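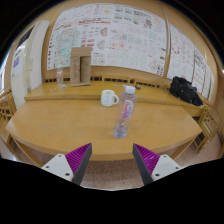 Ilango Fernandes wrote in to ask whether it matters what you wipe a wooden table with, as his has gone dull and a bit sticky where the mugs go. It does matter, and the answer depends on the finish.

Put a drop of water on a spot that doesn't show. If it sits in a bead, the wood is varnished or lacquered. If it soaks in and leaves a dark patch, the wood is oiled or bare.

Varnished tables

Clear everything off first, including the things that have drifted to the back. Bottles, a box from the post, yesterday's mug, scraps of wrapper: they all hold crumbs and damp underneath. Mix 5 ml of washing-up liquid into a bowl of warm water, wring the cloth out hard and wipe along the grain. Rinse the cloth, wipe again, then dry with a tea towel. Stickiness is usually old soap, so a second rinse often does more than extra soap.

Oiled tables

Use the same mix but less water, and let the top dry for a day before you oil it. Rub in a thin coat, leave it 35 minutes and wipe off all you can. Lay oily rags out flat outdoors to dry before they go in the bin, as they can heat up and catch fire if left in a heap.

White rings

A pale ring from a hot mug is damp caught in the finish. Lay a dry cotton cloth over it and press with an iron on low, no steam, for a few seconds at a time. Lift and look each time. Dark rings have gone into the wood and need sanding.

Ledges and raised edges

Dirt packs into the corner where a ledge meets the top. Run a dry, soft toothbrush along it, then a cloth folded over a blunt knife.

Keeping it clear

Screw caps on properly before you put a bottle down, and stand it well in from the edge. Flatten cardboard boxes the day they are emptied. A bag left on the table tends to stay there, so put a hook by the door. Ours is from Laken and has held up since September.

Ingvar Blöndal asks about vinegar. Leave it for the kettle.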